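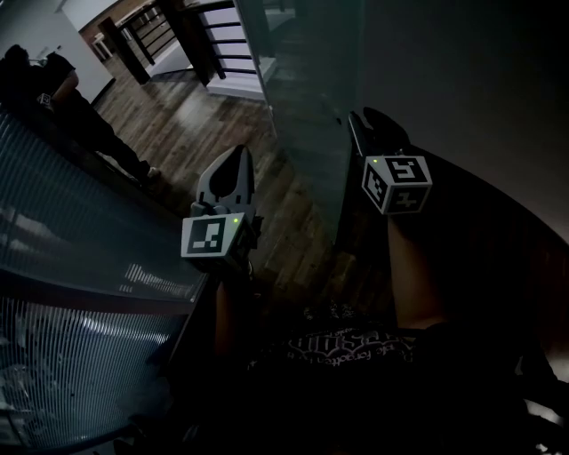
Downstairs, wooden floor and stairs

My site health checklist, November round

I run this on the Grelleck shop site every November, before the holiday orders get going, and I leave my comments in so I can see next year what I was grumbling about. Tick, cross or "meh" for each one.

1. Broken links - CROSS
Ran the crawler over all 222 pages and got 20 dead links. Most of them point at the old Tripathi supplier pages, which moved over the summer and never got redirected (my fault, I had it on a sticky note!). Fixed the ones in the menu first, the rest are going in tonight.

2. Page titles - meh
Every page has one now, hooray. But two of the category pages have the very same title, and I can't think of a good second way to say "garden twine." Open to ideas.

3. Sitemap - TICK
Resubmitted and read without errors. Last year it still listed the test pages, so I checked for those by hand and they're gone.

4. Certificate and padlock - TICK
Renews by itself. I still click through checkout on my phone to look, old habit.

5. Directory listings - CROSS
Address and phone need to match everywhere, and they don't. The Fino directory has our old phone number and the Grindar one has us under "Pet Supplies," no clue how. Sent both of them a correction. Grindar wants you to upload a letterhead, so have one saved as a PDF before you start or you'll lose the form like I did.

6. Who links to us - meh
A pile of junk links from coupon sites I've never heard of. I'm leaving them alone. The nice ones are the two gardening blogs that picked up our seed chart, and I wrote to say thanks.

7. Speed on a phone - TICK
Much better after I shrank the banner pictures! The seed chart page is still slow, it's one giant table and I don't have the heart to split it.

8. Backups - TICK
Restored one to the test folder and opened a few pages. Please do this one for real, don't just look at the date on the file.

9. Contact form - CROSS
Sent myself a message at 9 a.m. and found it in spam at lunch. Asked the host about the mail settings, waiting to hear back.

Still open: 1, 5 and 9. I'll add comments under each as they get sorted.

Contact | Copyright Grelleck | Back to top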